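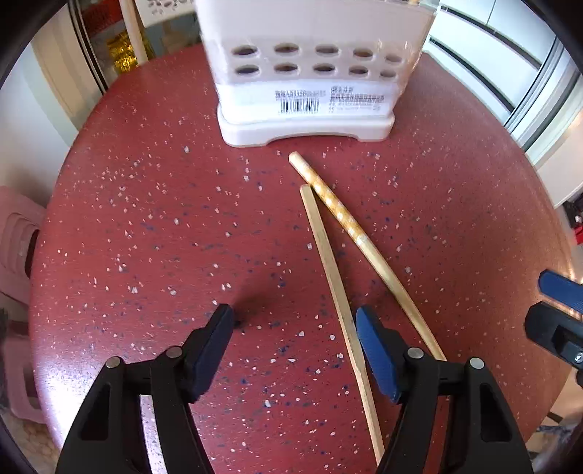 Two chopsticks, one flat and one rounder, on a speckled red table.

Eating Tools and Table Manners - Handout 4
Prepared by Kirsty Pollock
12/03/2025
112 shares | 30 comments

Last time we spoke about the shared meal and who is invited to it. Now we look at the tools, and at how a tool changes the work in the kitchen. Please read these notes before the tutorial and bring one page of your own writing.

1. Who does the cutting?

In a meal eaten with chopsticks, most of the cutting is finished before the food leaves the kitchen. The cook makes small pieces, which also cook fast and save fuel. In a meal eaten with knife and fork, a part of this labour goes to the guest, or to the host who carves at the table. Lorkov calls this "the moved knife". I find it a useful name, although his chapter gives too little attention to soup.

The shape of the chopstick also differs between places. Chinese ones are often long, with a blunt end. Japanese ones are usually shorter and more pointed. In Korea metal is common, and the spoon has an equal place beside them, especially for rice. You should treat these as habits with many exceptions. A family can keep three kinds in the same drawer.
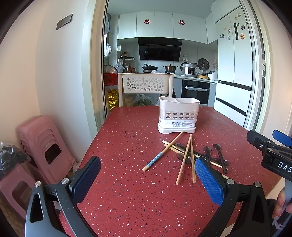
The fork came slowly to the European table. It was known in Italy well before it was accepted in England, where some people thought it a foreign and rather vain object. Before this, a person carried a personal knife and used bread and fingers for the rest. The round-ended table knife came later, when the fork had already taken over the job of picking up the food.

Stoica compares 60 household lists from one market town. She shows that spoons appear in poor and rich homes alike, while forks stay for a long time with the rich. Read her section on pewter with care - the labels in the second table are in the wrong order.
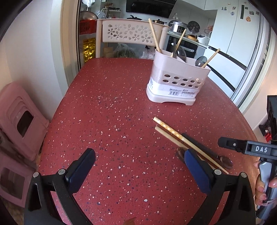

2. Manners as a silent language

Every tool brings its own rules. Many of you will know that chopsticks should not stand upright in a bowl of rice, as this recalls an offering to the dead. With knife and fork, the position on the plate can tell the waiter that you have finished. Manley argues that such rules are learned mostly by small corrections in childhood, and that adults seldom remember the lesson.

For the tutorial

- Read Manley, the first chapter only.
- Write down one table rule from your home and who taught it to you.
- Ask an older relative or neighbour if this rule has changed.

The written essay is due in May. The limit is 1,568 words, with footnotes included.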